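Week 12 handout: what we saw at the Bratgate open day
Visit date: July 18, 2026

Hi all! I promised to type up my notes from the visit before I forgot half of it, so bring this along to section and scribble on it. If you missed the trip, you can still do the write-up from these pages plus chapter 2 of the reader.

We spent most of the morning at the pipette tip demo, and I'm glad we did, because it ties straight back to our unit on grasping. The job sounds dull: take a tip out of one box, carry it over, stand it in a hole in the box next door. You could do it half asleep. For an arm it's a lovely little torture test. The tips are clear (so cameras hate them), they're light, they taper, and the hole you're aiming for is barely wider than the thing you're holding.

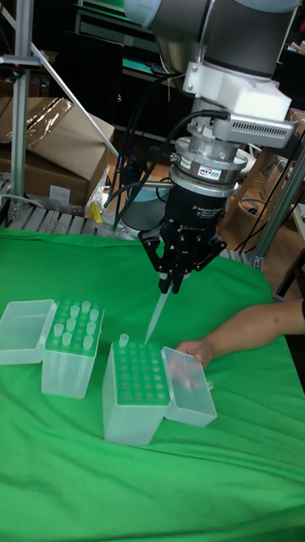 Fig. 1. Tip held in the gripper, just above the edge of the rack.

Look at the stack between the arm and the fingers, since I'll be asking you to sketch one like it. There's a force-torque sensor in there, right above the gripper. Remember our talk about peg-in-hole? Vision gets you close, and then you need to feel your way for the last bit. If the tip lands on plastic instead of in the hole, the sideways push shows up in the force reading well before a camera would notice anything wrong.

Somebody in our group asked how many practice runs a task like this takes. The Bratgate folks told us they had logged 768 runs on the tip boxes since April, and that 203 of those were thrown out for one reason or another. Write those numbers down! We'll use them when we talk about what counts as a failed run, and I think you'll find people disagree more than you'd expect.

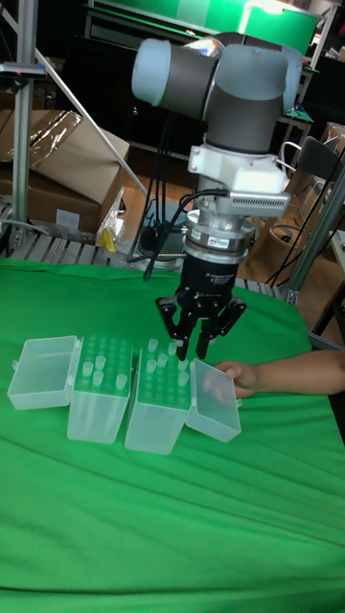
The other thing I kept thinking about was the approach. Coming straight down is easy when a tip stands alone. Once it has neighbors, the open fingers need room on both sides, and the order you pick in starts to matter a lot. Their planner, Jitden, scores every tip by how much free space it has and goes for the loneliest one first (my word, not theirs). It's a greedy method, so think about where it could paint itself into a corner.

I also want you to think about the cloth. Soft stuff under a box means the box can shift a hair when you press on it, and then your nice stored positions are off. How often would you re-measure? Every pick? Every tenth? There's no single right answer and I'll happily argue either side.
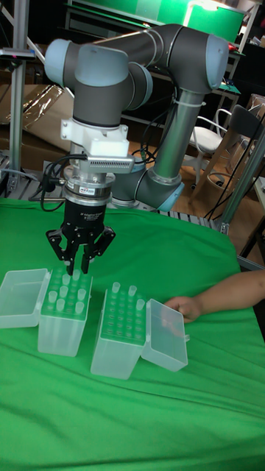
For the write-up, one page is plenty. Pick either the grasp or the insertion and tell me which sensor you'd trust at each stage, and what the arm should do when two of them disagree. A rough drawing by hand is fine, phone snaps of your notebook too, as long as I can read the labels.

Extra reading if you're keen: the Marín notes on contact and compliance, pages 1 to 9. Skip the proofs the first time through. Drop your page in the box outside room 362 before our next section.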